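# Fermento de yogur que no cuaja bien – ¿cantidad de leche o temperatura?

**Yara Abou Jaoude**

Buenas a todos. Escribo con un poco de vergüenza porque mi español todavía no es perfecto, pero espero que se entienda la pregunta.

Desde febrero hago yogur en casa con el fermento Bokach, el de sobres. Las primeras veces salió muy firme. Ahora me sale líquido, con una capa de suero encima, y el sabor es demasiado ácido. Uso leche entera, la caliento hasta que casi hierve, la dejo bajar y entonces pongo el polvo. Después lo meto todo en la yogurtera Kultolix y lo dejo toda la noche.

Dos cosas que no sé si son importantes:

- Antes compraba leche fresca y ahora compro la de cartón de larga duración.
- Ya no abro un sobre nuevo cada vez. Guardo un poco del yogur anterior y lo uso como fermento para el siguiente.

Para medir el yogur viejo uso un vasito de metal, siempre el mismo, y lo lleno hasta el borde.

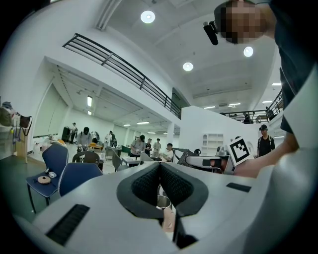

*El vasito de acero inoxidable.*

Mi pregunta es si tengo que volver al sobre, o si el problema es la temperatura de la yogurtera. No tengo termómetro de cocina, lo hago con el dedo, como lo hacía mi abuela. Ella nunca fallaba, pero su cocina era mucho más caliente que la mía. Gracias por la paciencia.

---

**Qudah**

Hola, Yara. Se entiende muy bien, no te preocupes. Yo tampoco soy de lengua española y llevo bastantes años con el yogur, así que te cuento lo que me pasó a mí.

El yogur viejo como fermento funciona, pero se cansa. Las bacterias no se quedan en la misma proporción y cada vez gana más la parte ácida. Si además lo guardas muchos días en la nevera antes de usarlo, empeora. Yo abro un sobre nuevo cuando noto que el gusto cambia, y el yogur de reserva lo aparto el primer día, antes de que nadie meta la cuchara.

Otra cosa es la cantidad. Un vasito lleno me parece mucho, aunque depende de cuánta leche pones, que no lo dices. Para 500 ml de leche yo pongo una cucharada y basta. Cuando se pone demasiado, fermenta muy rápido, se separa el suero y queda ácido, justo lo que describes.

Sobre la leche de cartón: se puede usar, pero a mí me queda más blando. No hace falta calentarla tanto, con que esté tibia es suficiente. Si quieres más cuerpo, añade 2 cucharadas de leche en polvo y bátelo bien para que no haga grumos.

Y cómprate un termómetro, por favor. El mío es un Storis muy sencillo. El punto que busco es entre 42 y 44 grados en el momento de mezclar – con el dedo es difícil distinguir eso de cincuenta, y con cincuenta ya matas una parte del fermento.

---

**lacteos_norte**

Para mí es la yogurtera. Tírala y usa un termo.

---

**marmita77**

No la tires. Haz primero la prueba con agua: llena los tarros, enciende la yogurtera y mide a las dos horas. Si pasa de 46 grados, está demasiado caliente, y puedes dejar la tapa un poco abierta con un paño encima.

Toda la noche puede ser mucho también. Yo lo miro a partir de las seis horas y lo saco cuando está cuajado, sin mover los tarros antes. Después, nevera, y no lo juzgo hasta el día siguiente, que siempre se pone más firme con el frío. El suero de encima se puede beber o usar para la masa del pan.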